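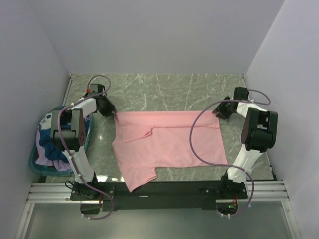 Spent most of the day on rule 14, the one about cloth hanging off the table. The old wording said the garment must "remain on the work surface at all times," and Pirmin has been marking episodes down for it strictly as written. If you read it his way, the pink shirt fails with both grippers on the top edge and one sleeve already folded in, all on account of the other sleeve, which runs down past the front of the table and over the black rail. I don't think that should fail. A sleeve tip over the rail is untidy, and it has to be dealt with before the fold is done, but the shirt is under control. What the rule was written to catch is a garment sliding off with nothing holding it. So I have been trying to write that down in a way two people would read the same.

Draft one said "the body of the garment." Yanling asked if a hood was body. Draft two said "more than half of the garment," and then somebody would have to judge half by eye on a pair of pants, so that went too. Draft three is what I sent out before lunch:

14. Sleeves, legs, straps and hoods may extend past the table edge during a fold. The torso or waist section may not. No part may extend past the edge when the episode is closed.

Yanling is fine with it. Pirmin is fine with it but wants "closed" defined, and he is right. We use it three ways. The operators mean the moment they let go of the controls. The reviewers mean the last frame of the recording. The Povero contract means the moment the grippers are clear of the cloth. I went with the contract, and added a line in the definitions at the front so it's only said once.

After lunch, hoses. The rulebook has nothing on hoses except one line under maintenance, "secure all hoses," which has been there since Sepehr copied it over from the welding cell at his last job. Our hoses can't be secured the way a welder's can. The arms need slack to reach across, and if the ties are too tight the hose pulls at the wrist. On the right arm, the slack makes a very big loop that comes out over the shirt. I measured nothing today, I only want the question asked in the right place. As it stands the rule can be met by adding ties until the arm can't do the job, or ignored altogether, and people have been ignoring it.

My proposal is two rules. One goes under maintenance and covers the condition of the ties and the hose: look at them at the start of a shift, replace any tie that has gone brittle, write it in the log. The other goes under operation and covers where the hose may be: it may pass over the cloth, it may not be trapped inside a fold, and if it drags the cloth out of position the operator stops and resets. Sepehr thinks the second one should be stronger and that no hose should be over the work at all. He would reroute both of them overhead. I don't object to that, but it's a design change and I can't put a design change in an operating rule. If the rule says no hose over the work and the hose is over the work every day, then we have a rule that is broken every day, and after a month of that the rule about the emergency stop doesn't look very serious either.

We left it there. He is going to write up the rerouting as a separate request and I'll keep the softer wording until it's done. I told him I would put a note beside the rule saying it's to be reviewed when the hoses move. He wanted a date on it. I don't have one to give.

The other thing was the reject pile. We have 532 episodes waiting on second review, and Halima went through the notes on them and found 87 rejected under rule 14 alone. I had guessed it would be a handful. She sorted them by reviewer, and nearly all of them came from the two people who joined in August, who were trained from the written rulebook. The older reviewers were trained by sitting next to Halima, and they have been passing sleeves over the rail all along. So we had a written rule and a spoken rule, and the new people got the written one and followed it. They did what we asked. I want to say that to them tomorrow before I announce the new wording, so they don't hear it as a correction.

Those episodes will be looked at again under the new rule. Halima wanted to pass them all in one go. I asked her to have each one opened, even quickly, and to keep the original reject in the record with the new decision next to it and the version of the rulebook it was made under. It's slower. Povero asked us last spring why a batch had changed status and we couldn't tell them, and I didn't enjoy that call.

Some smaller things so I don't lose them:

Rule 9 (baskets). The rule says the basket goes "to the side," which side is not given. The teal one was at the left today, behind the arm, with the elbow over part of it. Reaching in past an arm to get the next garment is exactly what rule 3 is about, so rule 9 should send people back to rule 3. I'll add: arms parked and motion disabled before anyone reaches into a basket. Leave the side open, the left-handed operators were right about that.

Rule 11 (start pose). Says garment is to be "laid flat, facing up." A T-shirt laid sideways is flat and facing up, and so is one upside down. Do we care? Sepehr says variety is the point. Yanling says yes but then record it. Agreed to add orientation to the form, four choices and "other."

Rule 20. There is no rule 20. It goes from 19 to 21. Nobody I asked remembers what it was. I'm leaving the gap, because the old review notes refer to 21 and up by number.

Sigrun came by at four to ask how long the new version will be. She has to have it translated for the Prirbridge site, and the translator charges by the word. The current one is about 3000 words. I said it would be shorter, which was optimistic of me considering I had added to four rules by then. Went back and cut the introduction down to a paragraph and took out the page on the history of the Parsa rig, which we don't even run any more. Might come out even.

She also asked who signs off on it. I said me, and she asked who signs off on me. Fair. The plan now is that the person who writes a rule can't be the only one who approves it, and one of the two has to be somebody who runs the arms. Pirmin will be second on this version. I'd like it to be an operator on every version after this one — they are the ones who stand there with it.

Tomorrow: talk to the August reviewers first thing, then send version 6 draft to Winum for comments. Two weeks for comments, not one. Print the definitions page and tape it by each table. Ask Yanling if the form change needs new training or only an email.

Home by six thirty. Rain.

We use cookies to remember your settings and count visits. By continuing to read you accept this. Manage preferences

3 comments

tolliver_k
We had the same trouble with "closed" in a packing cell. Ended up using "released" for the grippers and "ended" for the recording and banned "closed" completely. Worth thinking about, as you also have grippers that close.

Marit
Keep the gap at rule 20 but print "20. Not used" so the new people don't think they're missing a page.

author
Both good. Marit, yours is in already. The other I need to raise with Povero, it's their word.

Recent entries
Who is allowed to reset a fault
Version 5, what we got wrong
The log sheet, again
Two reviewers, one towel
Gloves near the grippers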